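Flelholm drift fault

The Flelholm drift fault was a calibration failure in the Addo tabletop robot arm, made by Pluralitz. An affected arm kept running but placed its gripper to one side of the commanded point, with no error shown. The fault was named after the test site where it was first logged in June.

Cause
The wrist encoder stored its zero position in a memory block that was also used by the Zasora motion planner. After 2000 pick cycles the planner's log could overwrite the stored value. The arm then accepted the wrong zero at its next restart. Because the joint limits were worked out from the same value, the limit check passed.

Detection
Bernice Ayaaba, a test engineer at Flelholm, traced the fault by comparing unit 1420 with a taped grid on the work surface. A cup was set in a known cell and the arm was sent to it from a fixed start pose. Wrist camera views of the tape crossings were used as a second check - the tape did not have to be square, only unmoved between runs.

Safety
The maker told users to stop any arm that had not been zeroed in the last 1000 cycles and to keep hands off the table during restart. Speed was limited to 90 mm per second until the planner was updated. The update moved the zero value to a separate block and added a checksum. 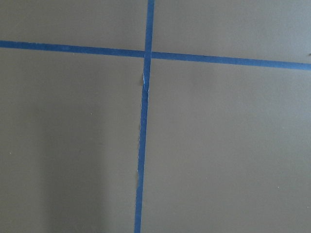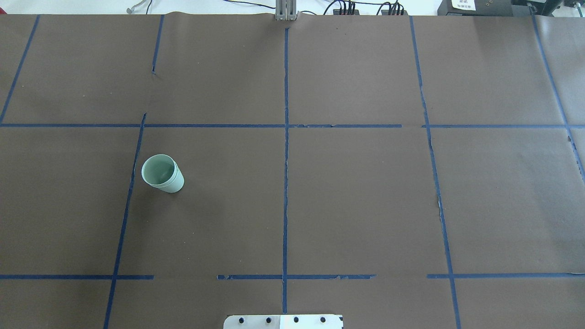
Blue tape on the work surface: a crossing at close range (first) and the grid with a green cup (second).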